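Skotley brings its fern tablecloth and damask wallpaper home this May

Old wallpaper patterns and fresh garden prints are getting along beautifully at Skotley this spring. The home furnishings maker has put the two together in its new Guérin collection, which goes on sale in May with 12 fabrics and papers made to be mixed, even by people who usually stick to plain white walls!

The starting point was a sample book from 1870, found in a cupboard at the old Gokden mill. It holds 272 patterns, most of them damasks, and the design team has been happily lost in it for months.

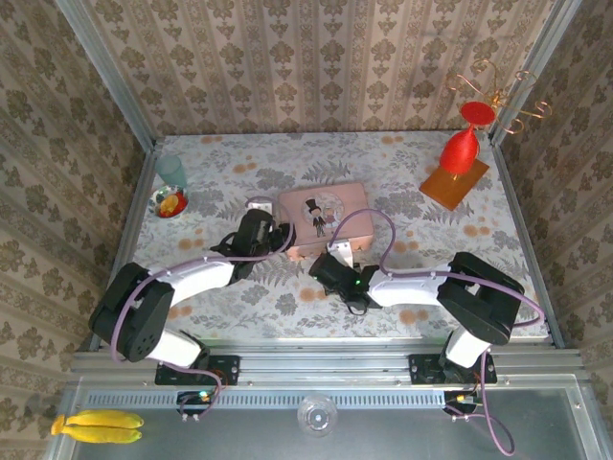 By Ea Ingvarsson
Skotley Press Office

Large gray fern fronds spread over the white ground of the cloth, with small orange and peach blossoms dotted in between. The wallpaper is the more formal of the pair: brown-gray medallions in vertical stripes on cream, the same on every wall.

"I kept being told to pick one, the leaves or the medallions," said Solange Masson, head of pattern at Skotley. "But the grays talk to each other, and then those little orange flowers wake the whole thing up. I've had the cloth on my own kitchen table since winter and I'm still not tired of it."

Masson drew the ferns by hand and went through four versions before the fronds were big enough for her liking (the first ones looked like parsley, she said). The cloth is sold by the yard as well as hemmed, and the wallpaper comes in rolls. The first printing is limited to 700 rolls, with a second planned if the first sells through.

Stores can request swatches from the Skotley press office.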